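Dinholm opens washstand range to smaller retailers

Dimport, the homeware importer, has announced that its Dinholm range of ceramic cups and brushes for the bathroom and dressing table will be offered to independent shops from January. The range was previously sold only through the company's own showroom in Leiva.

Shops may place a first order of 42 pieces, compared with the earlier minimum of 300. The company expects nearly 733 shops to be eligible under the new terms.

"Smaller shops have asked us for a plain, square cup that sits neatly on a narrow shelf," said Sebastián Barrientos, Managing Director of Dimport. "We are pleased to be able to supply them directly."

Orders will be packed at the Enduswood warehouse under the supervision of Florante Mercado. Cups and brushes may be ordered together or separately, and replacement brushes will be kept in stock throughout the year.

Trade enquiries should be addressed to Ertuğrul Güneş at the Leiva showroom, which is open from 9 am.
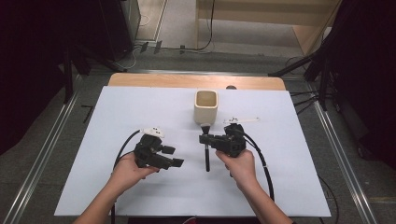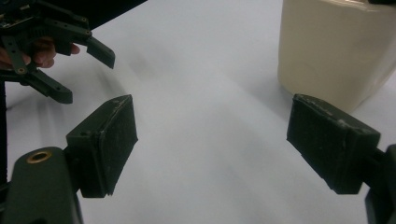 First picture: square beige ceramic cup and small black-handled brush, on a white sheet.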